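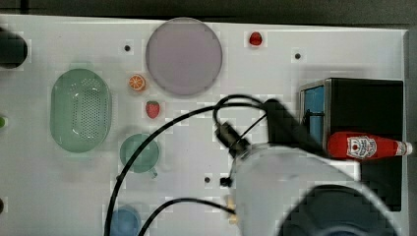
Randa Rawashdeh came back to Skitevley in February, after 12 years, to sell the house of her mother. The agent, Mr. Bitar, gave her 3 days to empty the rooms. She began with the kitchen, where the drawers were full of letters that were never sent. At noon her daughter was playing restaurant on the white table. She put a strawberry near the big plate, then an orange slice, and she asked what Grandmother liked to eat. Randa did not know what to answer. For many years she had only sent money, 400 each month, and never a question.

Search this site Enter keyword Go

She opened one letter. "The bus from Motlow is late again," her mother wrote, "but I keep the soup for you." There was no date. Randa read it standing, then she read it aloud, slowly, as one reads to a sick person.

"Soup," said the girl. "She liked soup."

In the evening Mr. Bitar telephoned. He had a buyer, a quiet man from Drelell, who would pay before the end of the month. Randa looked at the green cup and asked him to wait until morning.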